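# Spending the robot money slowly

I'd been trying to get an hour with the buyer at Plesutness for weeks, and when we finally talked she had a spreadsheet open before I'd said hello. Her shop packs odds and ends for small online sellers, and this spring she wants an arm on at least one packing table.

"I have 2,742 dollars left in this year's line," she told me. "That doesn't buy an arm. It buys me the right to not be stupid about the arm next year."

So what does it buy? Mostly simulator time, a gripper to try out on the bench, and a decent light. The simulator is a Kistar seat at 299 dollars a month, and she's taking it through April and then dropping it. I asked if that was long enough. She laughed and said she'd have taken one month if her boss hadn't pushed.

We got into grippers next (my fault, I always ask). Neltow quoted her a two-finger model and Avram quoted suction, and she's been going back and forth ever since. Suction is cheaper to run in her math, but she ships a lot of stuff that isn't flat. "The sales guy shows you a carton. Always a carton! I get maybe 40 orders a day that look like somebody emptied a closet."

She's building her test scenes around that. No neat rows, no matching parts, just a basketball, a cup, a flat red card, a long-necked yellow vase and a big open box, on a table that runs into a stretch of glass.
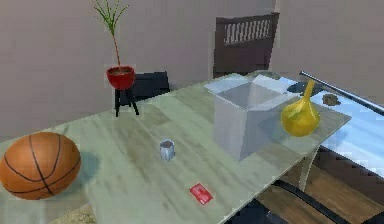

Her boss came on the line about then and said the glass worried him more than the vase, and that he wouldn't sign for any camera until a vendor had shown him it could cope with a shiny surface. He also wanted the service contract priced separately, which she'd already done — column F, she told him.

I liked column F. It had shipping in it, and spare fingers, and over 60 hours of her own time, billed at her real rate. She says most quotes leave that last part out and then everyone acts surprised.

Before we hung up I asked which way she was leaning. Two fingers, she thinks, with a suction cup kept in a drawer. Neltow's quote is good for another month, and she still has to call them about the cable.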